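Recording Sessions at Rolside: Frequently Asked Questions

What is being recorded?
Short examples of laundry handling, mostly picking up, turning and pairing socks. Each example is one attempt by an operator steering the arm by hand controls. The Femon model is trained on them.

How long is a session?
Up to 70 minutes, with a break halfway. Most operators save 18 examples in that time.

Do I need experience?
No. Liviu Lungu runs the introduction on Monday at the Nunham site. Bring closed shoes.

Where should I grip a sock?
At the toe or the cuff. Close the fingers gently and check the wrist view before you lift. If you have caught the table or a second item, open and try again.
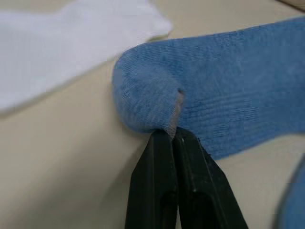 Wrist view: blue sock gripped at the gray toe seam.

Should I delete an example if I drop something?
Keep it and mark it "drop". Delete only if the recording froze or you started with the wrong task name.

Can I rearrange the items between attempts?
Yes, please do. Move them, flip them, swap colors. Don't touch them while recording is on.

How many examples do you have?
The sock set has 687 so far. The target is 3,000.

Who can use the data?
Rolside and our partner Rusu. Operator names are removed before files are shared.

How do I cancel?
Reply to your booking email by noon the day before.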